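Reading room at Grerkness library reopens with new seating

The upstairs reading room at Grerkness library has reopened after nine weeks, with new seats in light grey woven fabric and a longer opening day.

The old vinyl chairs, some of which had been in the building for 37 years, were taken out in July. Many had split along the front edge and two could no longer be used at all. The replacements came from Starker, a furniture workshop in the next valley, and cost £3,859 including delivery.

Stella Makokha, who manages the library, said the fabric was picked after readers were asked to sit on four samples left by the front desk. More than 100 people filled in a slip.

"Most of them wanted something soft that you could stay on for an afternoon," she said. "The grey won by a long way. There was a green one I liked myself, but it got 19 votes."
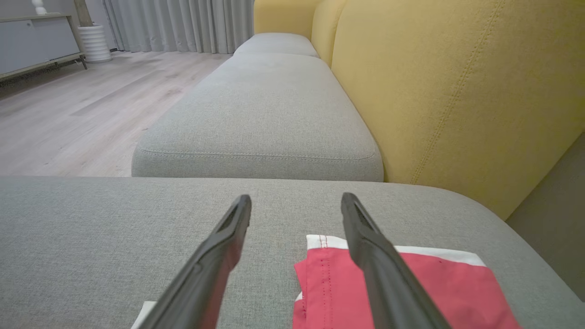
The seats are broad and flat with rounded edges, and have been set out in pairs by the windows and in a longer row beside the local history shelves. The big table has moved to the back wall, where there are now sockets for laptops.

Readers have also been asked to bring in plain cotton cloths and small blankets for the colder months. Da-eun Chae, who runs the Ondutell sewing group, said members would hem any that arrive with frayed edges. The group meets in the room in the evening and has already finished a first bag.

Roel Vermeulen, a regular visitor, said he was pleased to have the room back. "I'd been doing the crossword on the stairs," he said. "The new seats are lower than the old ones, so it takes me a moment to get up, but they are comfortable."

Food is still not allowed upstairs. Drinks with a lid may be taken in, and spills should be reported at the desk so the covers can be cleaned.

The reading room is open from 9.30am until 7pm on weekdays and until 4pm at weekends. Cloths and blankets can be handed in downstairs at any time during opening hours.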